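Skaritz team adds simulated practice runs to its training set

Apr 23, 2026

The small robotics group at Skaritz has spent much of the spring gathering examples for a learning system it hopes will handle everyday jobs around a table, and this week it opened up a first batch of 1277 simulated runs for anyone who cares to poke through them. Each run lasts up to 60 seconds, and the views are stored together so the system can learn from all of them at once.
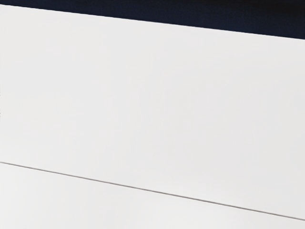

Lalit Kashyap wrote in to ask whether runs made entirely on a computer would be much help once a real arm has to do the work, and said he'd feel a good deal better seeing a few real ones mixed in.

The group says real runs are on the way (the folks at Stevens have offered bench time, which was awfully kind of them), but the simulated rooms came first, back in March, and they've kept everybody happily busy ever since. Part of the appeal is being able to look over any moment of a run at leisure, such as one with the two fingertips open above the white table and the big cream container standing off to the right. A second batch, with 9 new room layouts, is being put together now, and comments on the first are very welcome.
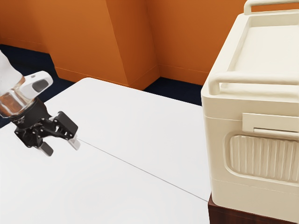
Choosing which runs to keep has been the slow part, and the three people doing it have gone back and forth over their notes more than once. They want plenty of variety in where the arm starts out, and they talk fondly of the plain setups, with orange walls and a gripper holding nothing yet, as good places to begin.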